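June, bench log, evening

Started at 7:40 this morning with the controller swap. The old Troment box is out and the Zaledix is in, same power supply, same two hands. I left the finger calibration files alone so that anything different today comes from the controller. Ashraf wanted to recalibrate first. We argued over that for longer than the calibration would have taken, and I won on the grounds that we can always do it tomorrow and run the set again.

First problem was the command rate. The Zaledix defaults to a slower loop than the Troment and the config tool does not show it on the main page. Motion looked fine by eye but the logs had stair steps in every joint trace. Found the setting two menus down, changed it, rebooted, lost the network address, got it back after lunch.

Task is the same one we used in Cidville: ribbed pumpkins onto the plate, mug left standing as something to stay clear of. The pumpkins are a decent test object. The ribs give the fingertips somewhere to settle, but if the thumb lands on a ridge the whole thing rolls a few degrees on closing, and a controller that is slow to react will keep squeezing at the old angle. With the Troment we saw that roll turn into a drop often enough that Loubna gave it its own column in the sheet.
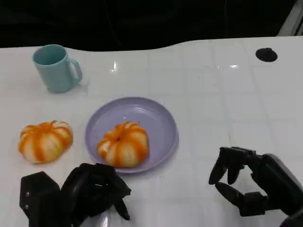 Ran 51 trials on the Zaledix before stopping. Two drops, both on the left hand, both at the lift. The right hand had none. I don't want to read much into that yet. The left hand has the older tendons and its index finger has been lagging the others on closing since spring, which the Troment logs also show if you go back and look for it. Current limits were equal on both sides, checked twice.

What I can say is that the grip force settles faster. On the Troment the current would overshoot, sag, and then creep back up while the arm was already moving. On the Zaledix it overshoots less and is flat before the lift command goes out. Release is worse. The fingers open in two stages with a short pause between, and the object gets nudged sideways as they clear it. It still ends up on the plate. For anything taller I would expect trouble, so the mug grasps can wait until the release profile is fixed.

Other annoyance: the white top is bad for the head camera. The overhead lights come back off it as hot spots and the depth has holes wherever they fall. The lavender plate has a sheen of its own, and the rim estimate jumps between passes. Tried dropping the exposure, which cleaned up the table and made the hands a single black blob with no edges between fingers. Put it back where it was. Slaoui has a matte mat somewhere in the storeroom - ask.

Total on the right hand since the last service is now 763 cycles. No new play in the wrist. Left hand not opened up today.

For tomorrow: recalibrate both hands (Ashraf gets his way), rerun the full set, then swap the left and right control channels and see whether the drops follow the hand or the channel. Send Loubna the raw logs before she asks. Find the short network cable.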